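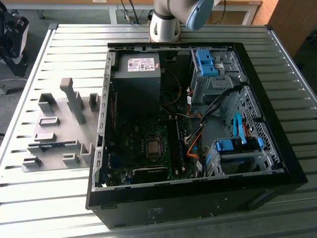

Unit 4: Equal pay and the grading of jobs

Reading before Wednesday's seminar: the extract by Eglė Laur and the Polport works agreement of 1922, clauses on women's rates.

The principle of equal pay covers equal work and work of equal value. Two jobs may differ in every daily task and still be of equal value when skill, effort, responsibility and working conditions are weighed together. Students should be able to explain how a grading scheme does this weighing, and where older schemes have gone wrong.

Grading schemes written in the last century tended to reward physical strength and to treat fine handwork as a natural gift of women workers. Laur calls this the dexterity discount. Consider a bench task such as fitting memory in a desktop computer: the blue module has to be lined up beside a bare processor, with little space to work in. A scheme that scores lifting but gives no points for precision will place such a post too low.

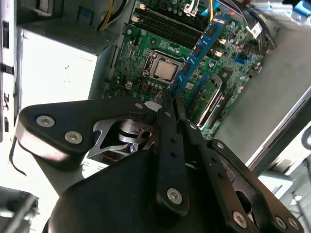
Union representatives have a formal part in any review of grades. At Miltley, where 319 posts were re-examined, Hussam Chamoun argued that members should write their own task descriptions – managers had left out most of the close work. An entry reading "fits parts" hides a good deal when the part is a memory module going in at an angle near an uncovered processor.

Questions of evidence are taken up in Unit 5 with Gwenaël Boyer.

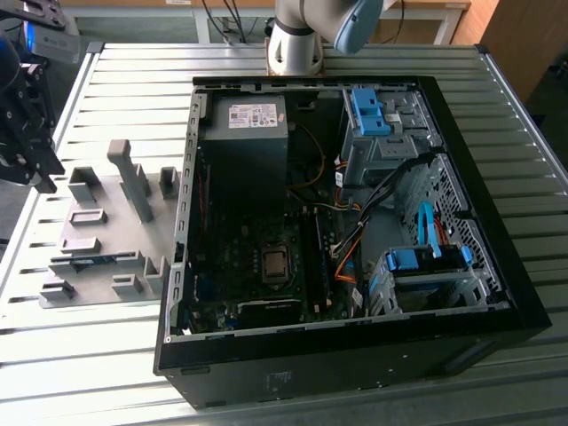
Desktop computer with side panel removed, processor exposed.

Written work: choose one post from the Trekovum list and grade it under both schemes, in no more than 200 words for each. Submit to Aušra Baranauskienė by the end of March.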